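木の玩具を直して使う

積み木は壊れにくい玩具だが、角は欠けるし、塗装もはげる。捨てる前に手を入れようという人が増え、町の修理工房「レピク」には、1月だけで397点の木製玩具が持ち込まれた。

工房を営むウサ・ソムバトクンさんは、もとは家具の職人である。椅子の脚を直すついでに客の子どもの汽車を預かったのが始まりで、いまでは仕事の半分を玩具が占める。

作業は地味だ。まず固く絞った布で汚れを拭き、日陰で一晩置く。ささくれは240番の紙やすりで落とし、400番で仕上げる。色を塗り直すかどうかは持ち主に聞く。「祖父母の代の品は、はげたまま返してほしいと言われることが多いです」とソムバトクンさんは話す。

家庭でもやすりがけまではできる。ただし古い塗料には鉛を含むものがあり、製造時期のわからない品は削らずに相談したほうがよい。水に浸けて洗うのも避ける。木がふくらみ、乾くときに割れることがある。

修理代は小物で3点800円から。受け付けは午前10時からで、仕上がりまでに8日ほどみておきたい。汽車の車輪など、部品が欠けたものは日数が延びる。
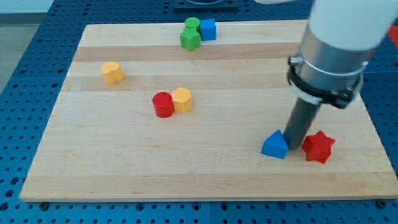
板の上に置かれた色とりどりの木製ブロック。緑の円柱や星形もある。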